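A **mug** is a sturdy drinking cup with a handle, used mostly for hot drinks such as coffee, tea, cocoa and soup. It is usually deeper and thicker-walled than a teacup and is used without a saucer. A common household mug holds around 266 milliliters, although larger sizes are widely sold.

## Name

The English word has been in use since the sixteenth century, at first for a large bowl or pot as well as for a drinking vessel. Its origin is uncertain. Related words are found in the Scandinavian languages, and a Low German source has also been suggested. The slang sense of "face" is often linked to drinking vessels made in the shape of heads.

## Form

Most mugs are close to a cylinder, with a flat base and one handle at the side. The handle keeps the fingers away from the hot wall and gives leverage when the mug is tipped. Loop handles join the body at two points. Some older wares have a handle joined only at the top, which is simpler to attach but breaks more easily.
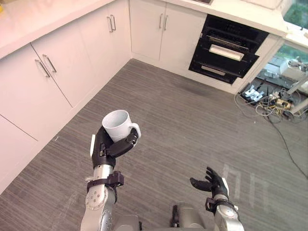
*White ceramic mug with a curved handle, held upright.*

Wall thickness affects how a drink cools. A thick wall takes up some heat when the drink is poured, so the first few minutes bring a drop in temperature, and the loss then slows. Cafes often warm their mugs first for this reason. The open top is the other main path for heat, and a lid has more effect than a thicker wall.

## Materials and manufacture

Early drinking vessels were made of wood, horn, bone and clay. Metal mugs of pewter, silver or brass came later. Metal carries heat well, and a metal rim can burn the lips. Enameled steel became common in the nineteenth century and is still sold for camping.

The main ceramic types are:

- **Earthenware** – fired at lower temperatures, porous unless glazed, and fairly easy to chip.
- **Stoneware** – fired hotter, dense and heavy, and the usual choice of studio potters.
- **Porcelain** – white, hard and thin-walled, often fired at the highest temperatures of the three.

Factory mugs are formed by pressing clay against a mold with a shaped tool, or by pouring liquid clay, called slip, into a plaster mold. Handles may be cast with the body or made apart and stuck on with slip. Many mugs are fired twice, once before glazing and once after.

Small works vary in method. The Heltholm pottery made a plain straight-sided mug in batches of 500, and its founder, Bjartur Þrastardóttir, kept 2 shapes in production for most of the works' life – one with a foot ring and one without. The Mokotmont pattern, a later design with a wider base, was fired only in October.

## Use and care

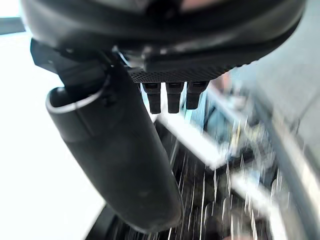
*Perforated mesh panel above three small black prongs.*

Glazed ceramic mugs can generally be washed by hand or in a dishwasher. Decoration applied over the glaze wears faster than decoration under it, and metallic trim should be kept out of microwave ovens. Tea and coffee leave a brown film on the inside, which can be removed with baking soda and a damp cloth. Fine gray lines are usually metal left behind by spoons, and a mild cleaning paste takes most of them off.

Mugs are best drained upside down at a slight angle so that air can reach the inside.
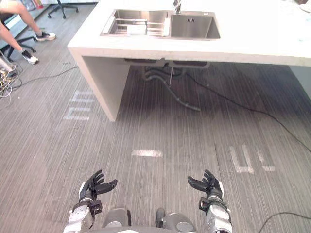
Many bases have a shallow hollow that collects water in this position, and some makers cut small notches in the foot ring to let it run off. Unglazed foot rings can scratch a countertop or table, and they dry more slowly than the rest of the piece. Cracked mugs should not be used for hot drinks.

Storage is by shelf, hook or rack. Stacking shapes are narrower at the base, so that each mug sits partly inside the one below it. Hanging puts the full weight on the handle, and older pieces with repaired handles are better kept on a shelf.
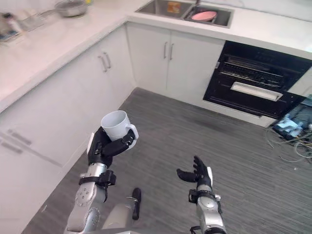

## Related vessels

A *tankard* is a large mug for beer, sometimes with a hinged lid. A *stein* is a German-style beer mug, traditionally of stoneware. A *shaving mug* may have a separate shelf for soap. A *travel mug* is insulated and lidded, and may have no handle.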